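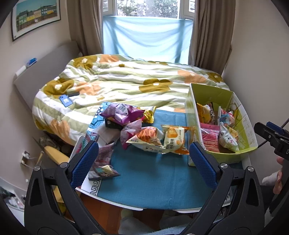
The Bedside Picnic

A small table, a good cloth and far too many snacks

Edgardo Mangubat has a rule about the table next to his bed: it must never hold a lamp. "A lamp takes the best spot," he says, patting the teal-blue cloth. "You put a lamp there, and where does the cake go?"

I came to his apartment in Sondville to talk about snacks, and I left with crumbs in my notebook and a strong wish to rearrange my own bedroom. Edgardo has spent years working up to what he calls the bedside picnic. It needs a low table, a cloth you like looking at, a box to keep things from sliding off, and whatever the grocery store on Tramska Street had on the shelf that week. He grew up in Cabanatuan, where his grandmother kept a tin of crackers within arm's reach of her pillow, and he sees his table as a direct descendant of that tin (only bigger, and with a lot more sugar).

The cloth matters to him more than I expected. It has a white border with a black Greek-key pattern, a slightly grand touch for something that spends its life under wrappers, and that's exactly why he loves it. Down one side he lays a patterned sheet in blue and white, mosaic style, and lets the snacks spill over onto it. "A plain table makes it look like you forgot to clean up," he says. "With a cloth, it's a spread!"

And what a spread. There are purple bags and gold foil, pink wrappers and a little black box, all heaped together in a way that made me want to dig. Edgardo doesn't sort by sweet and salty. He doesn't sort by anything, as far as I could tell, although he does have feelings about what goes in the box.

The box is open cardboard in a wonderful lime green, the kind of packaging most of us flatten and put out with the recycling. He's been saving boxes like it since his first apartment. A good one should be low enough to reach into while lying down and stiff enough to survive being leaned on. Tall bags go in the back, flatter things go up front, and there's always room to wedge in one more wrapper. He once bought a proper snack organizer from a Venby catalog, with dividers, and gave it away within the week. "I kept having to put things back in the right place. That's a filing cabinet."

Then there's the bed, which does at least half the work. Wide green and white stripes, huge flowers in mustard yellow and peach orange – it's the most cheerful duvet I've seen in ages, and it makes the bright packaging look as if it had been picked to match. It hadn't, he swears. He bought the duvet in October, at the start of a long gray stretch, when he wanted something loud to wake up to. The gray upholstered headboard was already there, and he's grown fond of how calm it looks beside all that color.

We got down to the eating part of the afternoon fairly quickly. Edgardo's method is to start with something crisp, so the cheese sticks get first turn. The bag alone is a pleasure: a great pile of golden-orange sticks on the front and big white Chinese characters, 芝士条, on a red-orange banner, which simply means "cheese sticks." I admire a snack that gets straight to the point. He likes to pour half into a bowl and eat the other half out of the bag, and he claims the bag half tastes better. I tried both. He's right, and I can't explain it.

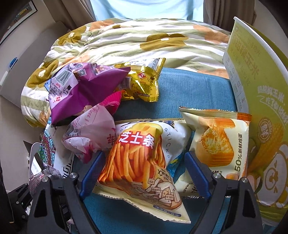 After the crunch comes something soft, and for that he's loyal to the egg cake. It comes in a cream and orange packet with a round golden sponge on the front, and the lettering up the side promises 50% fresh egg. He tears it in two and dunks one piece in milky tea, holding it under for a count of four. Any longer and you're fishing for it with a spoon. I lost my first piece that way and he was very kind about it.

His real enthusiasm, though, is saved for corn. The box is tall, white and yellow-green, with a smiling cartoon cob on it and a line of Chinese that says, more or less, once you've eaten it you'll want to eat it again. He read it out to me twice, with great feeling. He warms the corn in the kitchen and carries it back wrapped in a dish towel, and it has a sweet, slightly sticky chew that works surprisingly well after cheese. If you've only ever had corn as a side dish, try it on its own sometime, sitting cross-legged with a napkin in your lap.

Ah, napkins. Paper, white, and always within reach, because Edgardo has strong views about orange fingers and bedding. He also shakes the duvet out of the window every evening and takes the cloth to the kitchen sink before he goes to sleep. Wrappers go straight into the trash at that point, with the exception of any he thinks are especially handsome. He keeps those pressed inside an old atlas, and there must be close to a whole continent's worth in there by now.

If you want to try a picnic of your own, he suggests starting small. Take whatever table you have, clear it off completely, and cover it with a cloth that would be a little too nice for the job. Find a box. Then go shopping somewhere you can't predict what you'll come home with, and buy at least one thing purely for the picture on the bag. Invite a friend if you like, but agree beforehand who gets the side nearest the table.

I got the far side. He passed me things.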